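Nov 28, 2019

**Wanted: people to practice stitching (paid, short sessions)**

Quick one, sorry for the rush, room bookings have to be in soon. We need 32 people for the Pekik suturing study. Sessions start in April, at the Grollgate skills building, second floor, the long room past the lockers.

**What you do**

- Sit at the console, get comfy, adjust the seat and armrests
- Warm-up: pick up the needle, let go, pick it up again
- Then the real thing: close a short straight cut with a row of single stitches, curved needle, dark thread
- Tie off each stitch before starting the next
- Fill in a one-page sheet at the end (mostly tick boxes, some room to complain)

Each session is 78 minutes incl. the break. Eight sessions per person, spread over the month. Please only sign up if you can do all eight, last round we lost people halfway and the data was no use to us.

**Who**

Surgical residents, any year. Final-year med students too. Vet students ok, ask first. You should be able to tie a square knot by hand without looking it up, that's the only skill we check at the door. Left-handers very welcome, we never get enough. Glasses fine.

Not for you if you've taken part in a Pekik study before, or if you get bad eye strain from close-up viewing. Also no one who is being graded by Noeline this term, she can't have her own students in it.

**What we look at**

Spacing between stitches, how far from the edge the needle goes in, knot tightness, thread handling. Time is recorded but please don't race. A slow neat row beats a fast ugly one. Your scores go in under a number, your program director dosen't see them.

**Pay**

$400 for the full set, paid after session eight. Parking covered, bring the ticket. Coffee and something to eat in the break. Tell us about allergies.

**Bring / don't bring**

Short sleeves or sleeves that roll up. Hair tied back. No rings, no watch. Phones in the locker. Needles and thread are all here, no need to bring your own set, and please leave nothing in the sharps tray when you go.

**To sign up**

Write to Ronja Kvam at the Grollgate front desk, subject line "Pekik stitching". Put in: your name, year and program, which hand you write with, and mornings or evenings. Questions about the task itself go to Noeline Waaka, same desk. Places go in the order the emails come in, then theres a waiting list. You'll get the consent form with your first date, read it before you come pls and bring it signed.
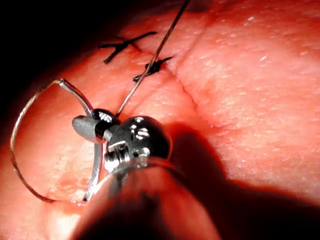
*Needle and thread over the practice row, two stitches tied.*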